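Forum durchsuchen … Suchbegriff eingeben Suche

Mausbewegung am Cafétisch: kleine Maus, kleines Pad, oder doch Touchpad?

kritzelkante
Hallo zusammen, ich arbeite seit Oktober zwei Vormittage in der Woche im Café (Ulwood, die Ecke mit den Polsterbänken) und bin total begeistert! Ich schaffe dort mehr als in einer ganzen Woche am Küchentisch. Einziges Problem: die Tische. Laptop, Getränk, Stifte, und dann soll noch eine Maus dazu. Nehmt ihr ein Pad mit oder fahrt ihr direkt auf dem Holz?

moorhenne11
Direkt auf dem Holz, immer. Optische Mäuse kommen mit Maserung wunderbar klar, die mögen nur Glas und Hochglanz nicht. Ein Pad ist noch ein Teil, das man liegen lässt.

tastentiger
Da muss ich widersprechen. Klar geht es ohne, aber an Cafétischen klebt immer irgendwas, und nach einer Stunde hast du das unter den Gleitfüßen. Ich habe ein ganz dünnes Stoffpad von Proser, das rolle ich um die Trinkflasche. Seitdem nie wieder ohne!

moorhenne11
Ich wische den Tisch einmal ab und gut. Kostet nichts.

kritzelkante
Abwischen mache ich sowieso. Mir geht es mehr ums Handgelenk, ich zeichne Sticker am Rechner und klicke wirklich viel.

Llorente_Fan
Touchpad lernen! Hat bei mir 2 Wochen gedauert und jetzt brauche ich unterwegs gar keine Maus mehr.

tastentiger
Zum Zeichnen? Niemals. Für Mails meinetwegen.

moorhenne11
Da bin ich ausnahmsweise bei tastentiger. Fürs Handgelenk bringt übrigens die Stuhlhöhe mehr als jedes Pad. Auf den Sofas sitzt man zu tief, der Unterarm hängt dann an der Tischkante. Lieber einen Stuhl nehmen, auch wenn die Bank gemütlicher aussieht.

kritzelkante
Uff, die Bank ist aber so schön. Probiere ich trotzdem mal.
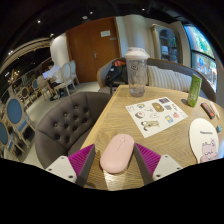
pfotenpad
Moderation, Bereich Arbeitsplatz & Zubehör
12/05/2019

Ich bin ganz klar Team Pad, und zwar Team Katzenpad! Das weiße in Tropfenform mit dem rosa Katzengesicht nimmt kaum Platz weg, und die kleine blassrosa Maus passt farblich so gut dazu, dass ich mich jedes Mal freue. Auf der hellen Eiche macht sich das richtig hübsch, finde ich. Sticker müssen natürlich auch auf den Tisch, kritzelkante, da verstehen wir uns. Zum Sitzen: Sessel auf der einen Seite, Polsterbank auf der anderen, ich wechsle einfach ab. Und den Shaker immer nach hinten stellen, weit weg vom Laptop!

kritzelkante
Oh, die Augen zu, wie süß!! Reicht dir die Fläche denn zum Zeichnen?

pfotenpad
Mit höherer Zeigergeschwindigkeit locker. Hochstellen, einen Tag fluchen, danach willst du es nicht mehr anders.

moorhenne11
Und wenn die Maus über den Rand rutscht, fährt sie auf dem Holz weiter. Sag ich doch.

tastentiger
Beim Gerkbridge-Treffen bringe ich mein Stoffpad mit, dann kannst du es mal testen, moorhenne. Wetten, du willst es behalten?

moorhenne11
Wette angenommen. Ich bringe den Lappen mit.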